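How to Mark Word Stress in a New Vocabulary List

Most learners write down a new word with its meaning and leave it there. A month later they can read the word and spell it, but they say it with the weight on the wrong syllable and the listener has to ask again. Marking the stress when you first write the word takes a few seconds. The method below is the one we use in the Skodilley evening courses, and it works with a paper notebook or a spreadsheet.

What you need

A list of words you already want to learn, a dictionary that shows pronunciation, and a pencil. Start with 13 words. A longer list is fine later on, but the first session goes slowly.

Step 1: Split the word into syllables

Say the word at normal speed and tap the table once for each beat. "Banana" gets three taps, "photograph" gets three, "information" gets four. Write the word again with a dot between the beats: ba·na·na. Don't worry if your dots don't match the dictionary's line breaks. Printed hyphenation follows its own rules and is no help with speech.

Watch out for vowels that are written but not said. "Chocolate" has two beats for most speakers, and "every" usually has two as well.
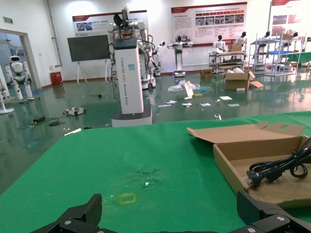

Step 2: Find the strong beat

Say the word as if you were calling it across a street. One syllable will come out longer, louder and a little higher in pitch. Try moving the weight around: BA-na-na, ba-NA-na, ba-na-NA. Two of the three should sound wrong to you. If they all sound equally good, go to the dictionary. The small raised mark (ˈ) comes before the stressed syllable, and many learners read it as coming after. Check this twice in the beginning.

A low mark (ˌ) shows secondary stress. Leave it out of your notes for now.

Step 3: Write it down the same way every time

Pick one system and keep it. Some people underline the strong syllable, others use capitals. Slavica Stoyanova, who wrote the Barnholm workbook, draws a large circle over the strong beat and small circles over the weak ones, so "banana" becomes oOo. I like this for paper. In a spreadsheet, put the pattern in its own column so that you can sort by it.

Step 4: Group words by pattern

Once you have 44 words or so marked, sort them. Put all the Oo words together (table, doctor, window), then the oO words (begin, hotel, today), then the three-beat patterns. Read each group out loud in one go. The rhythm carries over from one word to the next, and a word in the wrong group usually stands out.

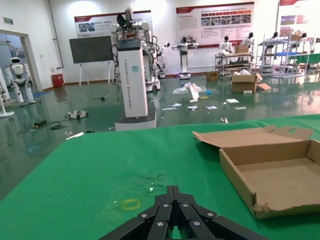 You will start to see some regular habits. Words ending in -tion take the stress on the syllable just before the ending: staTION is wrong, STAtion is right, and the same goes for eduCAtion and converSAtion. Words in -ic mostly do the same – draMAtic, scienTIfic – with a few exceptions such as "Arabic" and "politics" with its extra s.

Step 5: Check the pairs that change

Some two-beat words move their stress depending on the job they do in the sentence. REcord is a noun, reCORD is a verb. The same is true of "present," "object" and "permit." Give these two lines each in your list, with a short sentence for both.

Step 6: Review

Read the list out loud the next day, then again a week later. Cover the pattern column and tap each word before you look. Anything you miss twice goes to the top of the list.
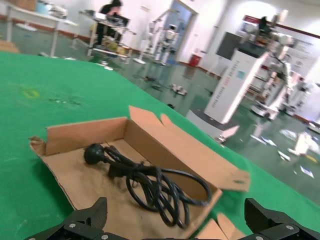 Cardboard box with a coiled black power cord.

When you reach 200 words, begin recording yourself and listening back with the list in front of you.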